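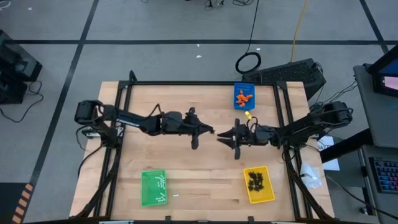

Cesuston Technical Institute
Workshop Practice I
Handout 3: Trays, Small Parts and the Shared Bench

Purpose

This handout covers the keeping of small parts at the shared benches. Students should read it before the first practical session and bring it to the bench. The inventory exercise at the end counts toward the practical grade.

3.1 The bench surface

Butcher-block tops are made by gluing narrow strips of wood side by side, which gives them their striped appearance. They are strong and can be sanded when worn, but small pale parts are easily lost against the grain. Students are to keep parts in trays at all times and to check the bare wood before leaving. Any fragment found is to be picked up, however small, and either returned to its tray or discarded.

3.2 Choosing a tray

A solid tray with a raised rim is suited to loose pieces of a single type. Pieces should be gathered toward the middle, where they are less likely to be knocked over the rim. A strong difference in color between tray and contents, such as orange on blue, makes a stray piece easier to notice.

A perforated tray lets dust and filings fall through. It is not suitable for any part smaller than its holes. Before use, hold one piece against a hole — if it passes, choose a solid tray.

3.3 Marking

Trays may be marked by hand in white or black. Marks should be large enough to read from a standing position. Old marks are to be wiped off before a tray is assigned to a new group. The Drundum paint markers in the supply cabinet are permanent and are reserved for cabinet labels.

3.4 Inventory

The Tundix parts collection was last counted in July and stood at 1,641 pieces in 127 bins. Each group signs out one bin per session and records the count at the start and at the end. Differences are entered on the sign-out sheet, including differences of a single piece.

Exercise

Sort the contents of one bin by type. Record the count for each type and state which tray you would use for it. Allow around 20 minutes.

Reading

Domański bench manual, chapter on storage and layout.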